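Why my grocery pile keeps getting messier

September was the month I finally stopped tidying up before every recording, and I wish I'd done it sooner. I've been collecting demonstrations for our two-armed setup at Lelen since spring, and for most of that time I laid everything out like a shop window. Labels forward, nice gaps, nothing touching. The examples looked great! Then we trained on them and the policy (we call this one Nustent, don't ask) fell apart the minute something was lying on its side.

Hernán Taipe, who sits across from me and has been teleoperating a lot longer than I have, took one look at my recordings and said I'd taught it to shop in a museum. Fair enough. So now I dump things. I pull items out of the bin, let them land more or less where they like along the far side of the table, and only step in if something is about to roll onto the floor. I keep the blue mat because changing the background is a separate job for another week, but everything on it is up for grabs.

The current pile has a chip canister lying at an angle, twine draped around a glass jar, a measuring pitcher on its side and a bowl turned upside down. The small purple and white carton near the right hand has a torn flap, and I left it that way on purpose. I like having one that's a bit beaten up, because my own kitchen is full of boxes like that.

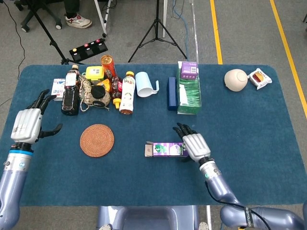
What I do in a session

I try to get 19 good episodes before lunch. An episode is one instruction from start to finish, something like "put the carton on the coaster," and I drive both hands the whole way through. If I fumble a grasp and recover, I keep it. If I fumble and then sit there thinking about my life choices for ten seconds, I throw it out — long pauses are poison, the model learns to pause too.

I also switch hands more than feels natural. I'm very right-handed, and my first batch had the left hand just sort of hovering there like a polite guest. Two sessions in a row now I've made myself start with the left, and it's slow and a little embarrassing, but the data is a lot more balanced.

Things I'm still unsure about

Fingers! With a simple gripper you open, you close, you're done. With five fingers I can pick up the same bottle in two completely different ways depending on my mood, and I don't know yet if that variety helps or just muddies things. Hernán says to let it vary. The folks at Correia, who shared some notes with us, stick to one grasp per object. I'm going to try a batch each way and compare.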